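Section 3: Loading the dishwasher (and what stays at the sink)

Right, you've got the rack clipped in and the door swings down without catching, so we can get on to the bit you'll be doing every evening. I wrote this part for the Tostar after Femke Kramer rang me for the second time about mugs, and I've kept it as close as I can to how I explained it to her!
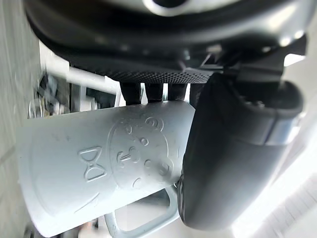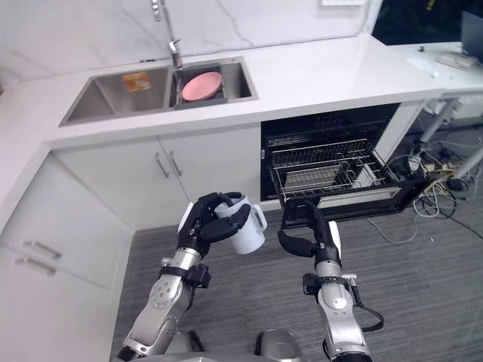
1. Lower the door all the way until it lies nearly flat. Don't let it drop the last bit, it's heavier than it looks.

2. Pull the rack towards you with both hands. If it sticks halfway, push it back in and start again (mine does this whenever I'm in a hurry).

3. Scrape plates into the bin. You don't need to rinse them under the tap unless it's egg or porridge, and then I'd give them a quick wipe.

4. Stand plates between the tines, all facing the same way. Big ones go at the back. Leave a gap where two deep plates would touch.

5. Mugs go in upside down and a little tilted, or you'll get a puddle sitting in the foot of every single one. Turn the handles so they don't knock against the next mug along.

Note: mugs with a raised pattern hold on to tea stains in all the little grooves. I go over those with an old toothbrush before they go in, and Iveta Čierny swears by a pinch of bicarbonate on the brush. Either works.

6. Give the spray arm a spin with one finger. If it hits anything, move the thing it hits and try again.

7. Put in one tablet, slide the rack home and shut the door until it clicks.

Caution: keep the lowered door clear of feet and don't lean on it to reach the cupboards. Ademir Barros did exactly that last November and had to order a new pair of hinges (part 1322, if you ever need them).

What I still wash by hand: anything with a gold rim, anything glued, and thin plastic plates that go wobbly in the heat. Do these in one basin and drain them over the other, so the worktop stays dry. Sponges get squeezed out and stood on their edge when you've finished.

If the display shows 211, the filter wants cleaning. Twist it out, hold it under the tap and twist it back until it's snug. If you get 715 the water isn't coming in, so check the tap under the sink before you ring anyone (it's nearly always the tap).

Unloading is in the next section, along with what to do about cloudy glasses.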